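Print this page | E-mail this page

Gilani House Residents' Meeting
Minutes, Tue 25 June, laundry room and then the kitchen when our feet gave out

Taken by me, Imre Fodor, because I was the one holding a pen. Twelve of us came, which is a very good turnout for a meeting that is mostly about washing!

We started downstairs so everybody could look at the washer and the basket while we talked.
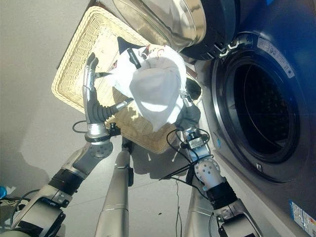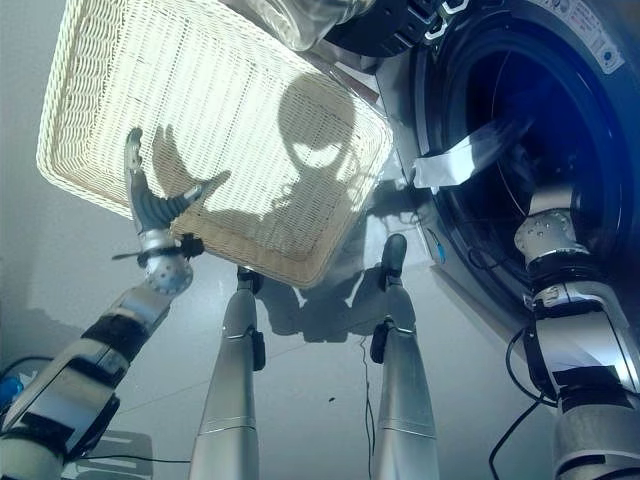
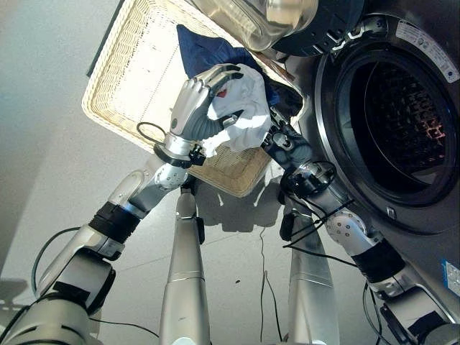 Photos: Imre Fodor, laundry room, Gilani House

1. Last minutes
Read out by me, too fast, and approved. One correction: it was the second-floor drying rack that lost a leg, and I had written third. Sorry, third floor.

2. The basket
We like the wicker basket. I want that written down, since I was the one who pushed for it and there was some grumbling in the spring about snagging. The rim is nice and thick, it's light enough to tip over toward the washer door, and you can see straight away if a sock is hiding at the bottom. The grumblers asked for a liner anyway. I said I'd sew one out of an old sheet, with ties at the corners so it can go through the wash itself. Agreed, and I have until the next meeting.

Long side discussion on where it lives. Agreed: on the floor by the washer, and please not on top of anything. If you carry it upstairs, carry it back down the same evening.

3. Whites and darks
Oh boy. This took up half the meeting. The pink pillowcase was passed around again. The trouble is that we have one basket for everything, so a white thing and a navy thing end up in there together and whoever is in a hurry loads the lot. Three ideas came up:

A second basket. Larnico has one in the same size for $56, and people thought that was steep.
Mesh bags, one per apartment, with the number on a tag.
Everyone just looks at what they're putting in. (General laughter.)

We went with the mesh bags for now, and I'm to get prices. The second basket comes back in September if we're still turning things pink. Until then: whites go in first, and pull each piece open before it goes in the drum. A shirt that goes in as a ball comes out as a ball, and I have ironed enough of those to last me.

4. Washer door
Somebody has been shutting it tight after every load and the rubber is starting to smell. Leave it open a hand's width when you're done, please, and wipe the gasket with the blue rag. The rag hangs on the hook. If the rag isn't on the hook, it's in somebody's apartment, and we would like it home again.

The Grimis service person is booked to look at the drain filter. We'll need the floor clear that morning, so baskets, shoes and detergent all go out in the hall.

5. Detergent
The big Tutotar box ran out ahead of time again. I read the measuring line on the scoop out loud and there was a bit of a silence. Half a scoop is plenty for a normal load! Next box gets bought from the kitty and I'll tape a note to the lid.

6. Money
The laundry kitty stands at $1,906, which made everyone sit up. That includes the money put aside for when the washer finally goes, so no, we can't spend it on a patio umbrella. The umbrella was proposed twice. It can go on the agenda next time if whoever wants it writes it up properly.

7. Sign-up sheet
Slots stay at four a day. The nine p.m. one is gone for good, as the spin cycle comes right through the bedroom wall on the first floor. If you sign up and then don't need it, cross yourself out so the next person can have it. Pencil, please. The pen made an awful mess of the last sheet.

8. Anything else
The unclaimed pile has been folded and put on the shelf in the hall: two towels, a striped apron, one child's glove and a very nice gray sweater that I will start wearing if it's still there in September.

The hall light flickers. Noted, and I'll try a new bulb first.

To do
Me: liner, mesh bag prices, note for the detergent box, bulb
Everyone: door open, rag on hook, basket back downstairs

Closed when the coffee was gone. Next meeting in September, date to go up on the door.

Print this page | E-mail this page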